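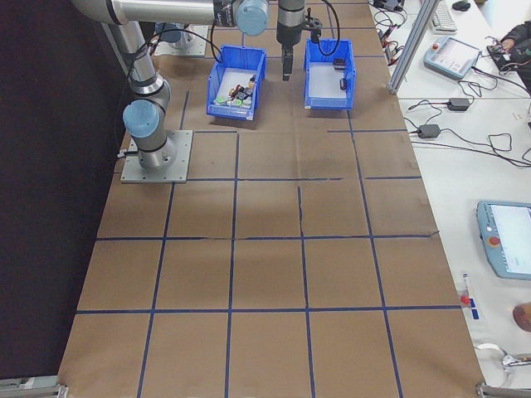 Search stories Go

Rule 5 was mine, and I'd like it on record that I wrote it at two in the morning with a cold. It says no arm may enter a bin while the other arm is inside that same bin. Pretty simple! I typed it up, sent it to Hestau for approval, and went home to bed.

By August the sheet had grown two pages of amendments and I was the person everyone blamed. Lultier wanted the word "enter" defined (fingertips? wrist? the cable?). Cho wanted a rule about who gets to hold the pendant during lunch. I spent a whole afternoon staring at capacitors and push buttons, trying to decide where a bin begins.

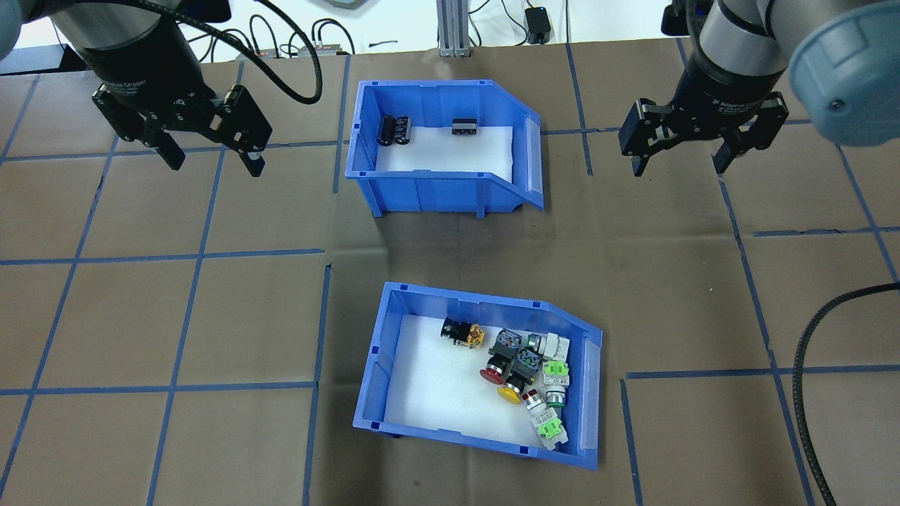 It begins at the lip, Saadet Kurtuluş told me, and if I wrote it any other way she'd refuse to sign. She had a pen out and everything. I said the back wall doesn't have a lip, so what about an arm coming in from behind? She took my pages and read them again, very slowly, while I ate her crackers.

So we did it her way on three sides and mine on the fourth, and the thing went off to Bristitar as document 3230. I was so proud of that number. I said it out loud in the car. Then we went back in to try it properly, one bin to each arm, me reading the rules aloud like a wedding. 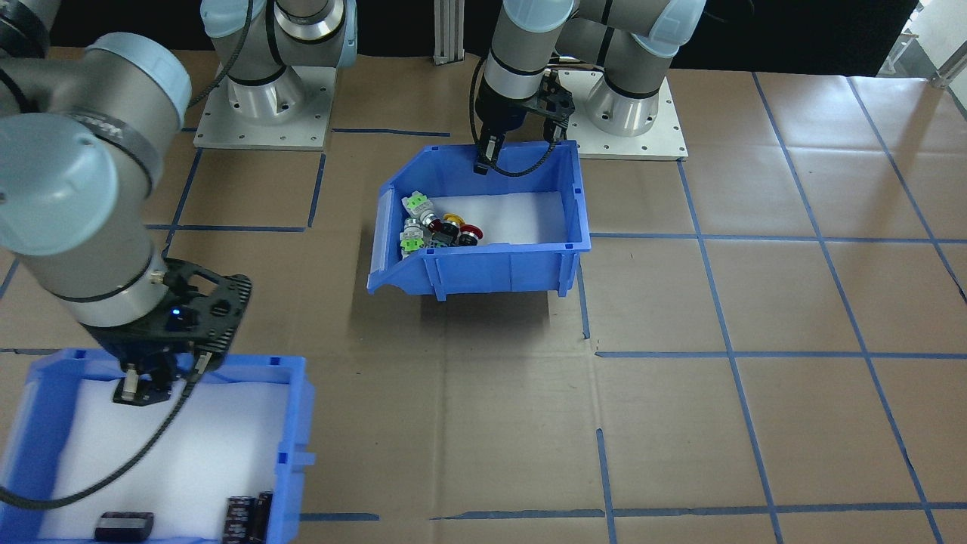 Stop there, Saadet said, you've skipped the one about the cable. I had. I'd left it on page 2, under the crackers.

Comments

marrow_lane: We had a "where does the bin begin" meeting that ran past dinner. I feel seen.

Odile T: More Saadet please!

Back to top | Contact | All stories copyright their authors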